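Ralton Laundry Room, mtg minutes
Sunday, September 4, 2022. Chair: Geeta Kaushik 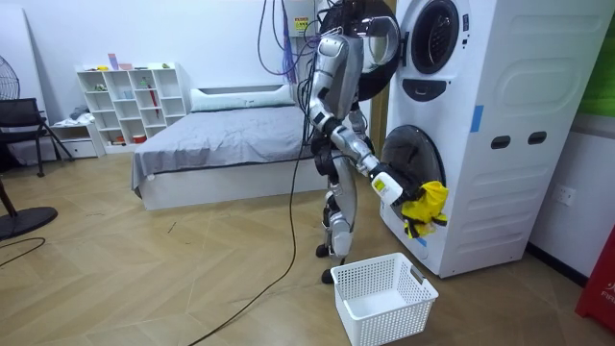
1. Stacked washer-dryer
Stays where it is. Black doors on both, leave open after last load so drums air out. Blue tape on side, leave on for now.

2. Left-behind clothes
Check the lower drum before loading. Unclaimed stuff held 2 weeks then donated. Geeta to put up sign.

3. Money
Balance $1,872. Up to $50 OK'd for detergent and a new baskt.

Next mtg in 4 weeks, same rom.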